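Filed under: Membership / Ticket ballots

Member ballot: frequently asked questions

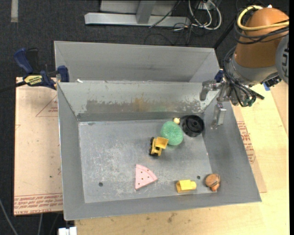
Who can enter?
Any current member of the Fallari Gallery aged 18 or over. Household memberships count as one entry.

What is the prize?
Two tickets to the November exhibition of works on paper by Luminița Lungu, with supper for two in the Grilville Room and a copy of the catalogue. Travel is not included.

How many prizes are offered?
There are 30 pairs of tickets. Catalogues are from the numbered edition of 400.

How do I enter?
Log in to your member account, select Ballots and confirm your membership number. Entries close at 5 pm on the closing date shown in your account. Late entries are not accepted.

How are winners selected?
By random draw, supervised by the membership manager, Birutė Lill. Winners are notified by email and have seven days to claim. Unclaimed prizes are redrawn once.

Can I transfer my prize?
Tickets may be transferred to another member on written request. Prizes cannot be exchanged for cash or credited towards renewal.

Is the venue accessible?
Step-free entry is via the Conceição Wing. Requests for a companion ticket should be made when claiming.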